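Chapter 3
Surfaces and Where We Work

Before you begin

Look at the surface closest to you as you read. It may be a desk, a kitchen counter, or the arm of a couch. Somebody decided how high it would be, how deep, what color, and how much light it would throw back at you. This chapter is about those decisions and how they affect the people who spend their days at a table or bench.

By the end of the chapter you should be able to measure a work surface, sketch the reach zones on it, and explain why a shiny top can tire the eyes faster than a dull one.

3.1 A bench in Treltcombe

The town of Treltcombe had one large employer for most of its history, a clock parts works called Cinby. The benches there were built to a single height. Tall workers stooped and short workers stood on boxes. When the works was refitted, the managers kept the old bench frames to save money and changed only the tops, from bare board to a painted finish.

Complaints about sore necks stayed the same. Complaints about headaches dropped. The refit had fixed one problem and left the other alone, and for a long time the two were recorded under the same heading, "bench trouble." We will keep them apart. Section 3.2 deals with height and reach. Section 3.3 deals with color and glare.

The color of a top matters most when the parts on it are small. A gray part on a gray top has to be searched for. On a strong, even color the edges of the part stand out, and the eye does less work. Blue and green are common choices for this reason, though neither is right for every job.

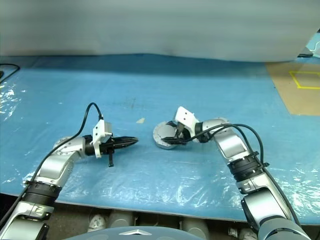 Antwi disagrees with the weight most textbooks give to color, and holds that lighting should be settled first, because a well-chosen top under a badly placed lamp is still a bad place to work. There is something to this. A lamp set directly in front of the worker will bounce off almost any top. Moving it to the side costs nothing and should be tried before anyone buys paint.

Height is harder to change once a bench is built. The Drodance survey, which we return to in Section 3.2, covered 484 benches in small workshops. Only 40 of them could be raised or lowered.

Key terms

Reach zone: the area a seated or standing worker can touch without leaning.
Glare: light that makes it harder to see the task.
Contrast: the difference between an object and what lies behind it.

Warm-up activity

Work in groups of 2. Sit at a table with your elbows at your sides and sweep each hand across the top in an arc. Mark the arcs with tape. Trade places and repeat, using a second color of tape. Keep your sketch of both sets of arcs, as you will need it in Section 3.2.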